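Última actualización: octubre

NOTA DE PRENSA

Drarkine presenta en Clasmont su guía doméstica para el cuidado del colchón acolchado

La empresa Drarkine, dedicada al descanso y al mantenimiento del hogar, publica este mes de octubre una guía gratuita sobre la limpieza en seco del colchón. El documento tiene 49 páginas y está dirigido a las familias, a los pequeños hoteles y a las residencias de estudiantes. La primera edición impresa será de 2,000 ejemplares y se repartirá en la tienda Fontana, en el centro de Clasmont, hasta que se terminen.

La guía nace de una encuesta que Drarkine realizó entre 700 clientes durante la primavera. Muchas de las personas consultadas respondieron que cambian las sábanas cada semana, pero que casi nunca limpian la superficie del colchón. También declararon que no saben qué utensilio deben usar cuando la tela tiene costuras profundas, donde se quedan las migas, el polvo y los objetos pequeños.

El primer capítulo propone un método muy sencillo, con un cepillo de mano y un recogedor de plástico que se reservan para la cama. Se retira toda la ropa, se abre la ventana y se cepilla siguiendo las costuras, desde la cabecera hacia los pies. El cepillo debe ser suave y el movimiento corto, sin apretar la tela. 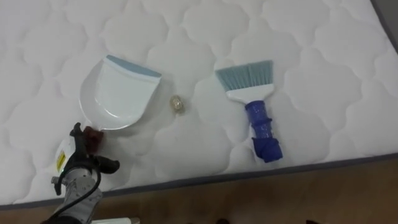
Recogedor y cepillo de mano sobre la superficie acolchada de un colchón blanco.

El segundo capítulo trata de los colchones con dibujo en relieve. En este tipo de tela la suciedad no se reparte de manera igual – se acumula en los surcos, y por esto conviene cepillar primero los surcos y después la parte alta. El ribete del borde se limpia al final, con el recogedor apoyado de plano muy cerca de él. Drarkine recomienda dedicar 15 minutos a cada lado del colchón y repetir la operación una vez al mes.

Una parte de la guía está dedicada a los objetos pequeños que aparecen al deshacer la cama: anillos, pendientes, botones, envoltorios de caramelo. El consejo es mirar con calma toda la superficie antes de pasar el cepillo, y apartar con la mano lo que tenga valor. Lo demás puede ir al recogedor. Para los hoteles se incluye una hoja de registro, que se puede fotocopiar, donde el personal anota el objeto encontrado y el número de la habitación. 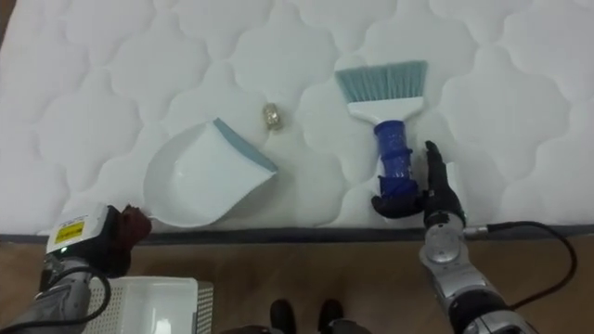
Un anillo dorado, entre el recogedor y el cepillo, sobre el colchón acolchado.

El tercer capítulo explica cómo guardar los utensilios. Drarkine aconseja lavar el cepillo con agua tibia y jabón neutro, dejarlo secar con las cerdas hacia abajo y no usarlo después en el suelo ni en la cocina. El labio de goma del recogedor se limpia con un paño húmedo.

La presentación de la guía será en la sala de exposición de Tridham, a las seis de la tarde, con entrada libre. Los asistentes podrán hacer preguntas sobre su propio colchón y llevarse un ejemplar. Los hoteles y residencias que deseen recibir varios ejemplares pueden hacer la solicitud en el mostrador de Fontana.

Sobre Drarkine

Drarkine fabrica y vende colchones, fundas y pequeños utensilios para el cuidado del dormitorio. Tiene su taller en Tridham y su tienda Fontana en Clasmont.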